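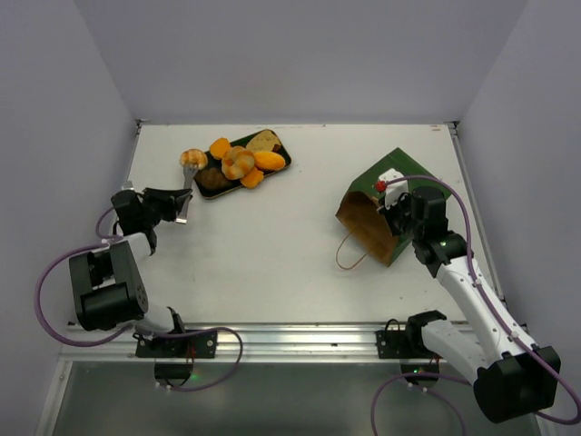

Questions I get asked about serving bread and buns

I bake most weeks and put a tray out for whoever turns up, and the same questions keep landing in my inbox. I've gathered my answers on one page so I can point people at it. Last tidied up on July 14, 2022.

Why tongs? Can't people just use their hands?

At home with your own lot, of course they can. If the tray is going out for guests or a bake sale, I'd use tongs every time. People pick things up, change their minds and put them back, and I do it myself!

Which tongs should I buy?

Plain metal ones, fairly light, with a soft spring. My everyday pair came from Frimpong, the kitchen shop in Drokside, and I've had them for years. Stiff barbecue tongs are a menace with anything soft – you squeeze to keep them closed and the bun ends up with a waist.

How do I pick up a round roll without squashing it?

Go in from the sides, a bit below the middle, and close the tongs until the roll just lifts. Then stop squeezing. If it slips, put it down and try a little lower. A roll straight out of the oven will dent whatever you do, so give it 32 minutes on the rack first (yes, I timed it, and yes, I was bored).

And croissants?

Across the middle, never by the ends. The ends snap off and then somebody has to eat them, usually me. With knots and plaits you've got plenty of bumps to hold on to, so they're the easiest of the lot.

What sort of tray do you like?

A dark one with a low rim. Golden crusts look lovely against a dark background, and a rim saves you when you carry the thing through a doorway with your elbow. Glossy trays wipe clean in a second but they do show every fingerprint, so give yours a rub with a dry tea towel before you load it.

Do I need a liner or a doily?

I don't bother for plain rolls. For anything sticky I cut a piece of baking paper slightly smaller than the tray so the edges don't poke out.

How full should the tray be?

Less full than you think. Leave enough room to get the tongs in on both sides of each bun, and keep the spares in the kitchen under a cloth. I used to pile mine up in a pyramid until Mhairi Gillies went for one at the bottom at our May coffee morning and we lost the lot to the carpet.

Should I mix sweet and savoury?

I do, if there's only one tray. If anything has cheese or nuts in it I give it its own plate and its own tongs, with a little label, and I tell people as they come in as well.

How long can it all sit out?

Plain bread and buns are fine for the morning, though they'll start drying out. I put a clean cloth over them once the first rush is done. Anything with cream or custard stays in the fridge until the kettle's on.

Can I warm up yesterday's rolls?

Yes! Flick a bit of water over them and put them in a hot oven for a few minutes. Don't microwave them unless you're going to eat them there and then, they go like rubber.

How do you clean the tongs?

Hot soapy water, with an old toothbrush for the hinge, where the crumbs and icing collect. Dry them open. I hang mine on a hook by the sink.

Can I borrow your trays for an event?

If you're local, yes. I've got 10 I can lend out, so drop me a message with the date and how many you're feeding. Please bring them back washed, and check the bottom of the box for the tongs.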